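Workshop notebook, Herkasar linen room
26th March

Coffee first, then the notebook, because yesterday I did it the other way around and half of what I wrote makes no sense. Reading it back: "sorter ok except when not." Thanks, me.

Where we are. The Trundo line has been running on the big side of the room since January, and it now takes all the flat stuff from the Vustodcombe contract, sheets and pillowcases and the long table linen. It feeds, it folds, it stacks. It does not do small pieces, it does not do anything with a hem that curls, and it really does not like dark cloth under the old ceiling lights (I've asked for new tubes, twice now!). So all of that still comes over to us in baskets, and the small-piece table is where most of the hands in this place have ended up.

Numbers from the shift sheet, so I stop getting asked: 259 pieces kicked out by the line and sent to hand work, 27 of those kicked out for no reason I can find. Same size, same weight, same everything. I put a few back through and they went straight on. I'm leaving the threshold alone until I've watched it for a full shift with the cover open, I know some of you want it turned down today and I get it, but last time we did that it swallowed a napkin and we lost 40 minutes fishing it out of the rollers.

What's changed for people, and I want this written down somewhere that isn't a slide. The lifting is way better. My shoulder stopped clicking sometime in February and I'm not the only one. The talking is worse. We used to fold sheets in pairs, one at each end, and you'd get through a whole family drama before lunch. Now the pairs are gone and everybody stands at their own station facing the same way. I moved two of the small tables so they face each other and the noise level went right up, in a good way. Please don't move them back for the tour, they can tour around them.

The other thing is pace. When the line is happy the baskets arrive in clumps, nothing for ages and then three at once, and it makes the hand side feel slow when it isn't. The screen by the door only shows what's finished, so it looks like we're standing around. I've asked Rozīte (the firm that does our screens) for a second figure showing what's waiting. They said sure, and then sent a quote. Of course they did. 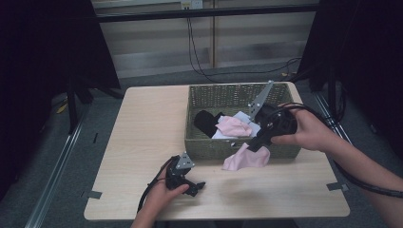
Small-piece work is the part I get asked about most, mainly whether it's next to go over to a machine. My answer is the same as in January: some of it, sometime, and I'd like the people who do it now to be the ones deciding how. A mixed basket is the hard case. Take the olive-green one with black, pink and white cloth all in together, the black bunched up at one end and the white lying under and around the crumpled pink. Where does one piece stop and the next start? Any of us can tell with a glance and a bit of a tug, and I have no idea how to write that down as a rule. I tried on the back of a delivery note and gave up at "pull the one that's on top, unless."

Sorting by color before the basket gets to the table might help. It also means somebody has to sort by color, so that's a job moved and not a job saved, and I'd want to try it on one table for a week before anyone orders bins.

To do:
Watch the sorter with the cover open, full shift, notebook in hand.
Chase the ceiling tubes again.
Mats for the small tables. The floor by the wash end is murder on the feet after lunch and the stools are the wrong height for folding.
Reply to Rozīte and ask what the 2 extra lines on the quote are for.
Show the late shift how to clear the feed jam without the reset, the reset wipes the count and then I look like I'm making numbers up.

Somebody has borrowed the good lint brush. Blue handle. I'd like it back.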